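Print this page | E-mail this page

Locomotion and Planning Software — Working Meeting
Minutes, 2018-01-11
Chair and minutes: Mamta Upadhyay

1. Previous minutes
Accepted with one correction. Under item 4, "planner timeout" should read "planner restart."

2. Simulator build
Stundach now loads the residential interiors without manual edits to the collision meshes. Stair geometry still imports as one solid block. Until that is fixed, stairwells are marked as no-go regions in the cost map, and no run may place a goal on another floor.

The nightly batch completed 896 episodes. Of these, 15 ended in a fall and two stopped on a license error, which is a server matter and not counted against the controller. Falls were grouped by cause where the logs allowed it. Most occurred in the first steps after a turn in place, when the footstep planner (Mimitz) hands over a new sequence before the balance controller has finished the old one.

3. Walking into the kitchen
The group reviewed the kitchen approach task. The humanoid crosses the open floor and enters the kitchen toward the range. The floor runs through without a step, so the foot height estimator should report a constant plane. It does not: the estimate drifts when the dark hexagonal pattern fills most of the camera view.
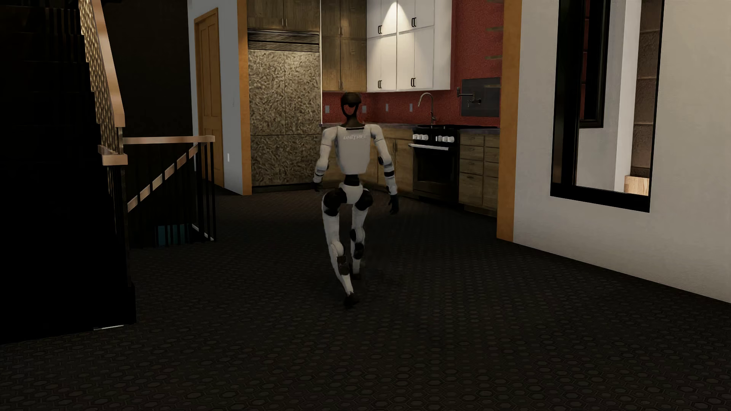

Two explanations were put forward. The first is that the stereo matcher locks on to the wrong repeat of the pattern. The second is a timestamp offset between the joint states and the depth data. Replaying the logs with the offset corrected reduced the drift but did not remove it. Agreed to treat these as separate tickets.

Arm swing was discussed briefly. The present gains are acceptable for straight walking. No change before the next release.

4. Planning rate
Lahlou, the whole-body planner, currently replans every 300 ms. A shorter interval was requested for narrow openings. Profiling shows that most of the time goes to collision checks against cabinet handles and other small parts, which can be replaced by simple boxes. Decision: simplify first, then measure again — the interval stays as it is until then.

5. Tooling
Haltaris log viewer: the timeline now scrolls in step with the rendered view. Export to plain text still drops the last line of each file. Open.

6. Actions
— Split the drift ticket in two and attach the replay logs (Upadhyay).
— Block new footstep sequences until the balance controller reports done.
— Box models for small kitchen parts.
— Fix the export fault.

Meeting closed. Date of next meeting to be sent by mail.

Comments (3)

pkd: Is the handover block going into the main branch or behind a flag?

M. Upadhyay: Behind a flag, default off.

tern_4: Item 5, the export fault also affects files with no header. Added to the ticket.

Contact | Copyright Locomotion and Planning Software Group | Back to top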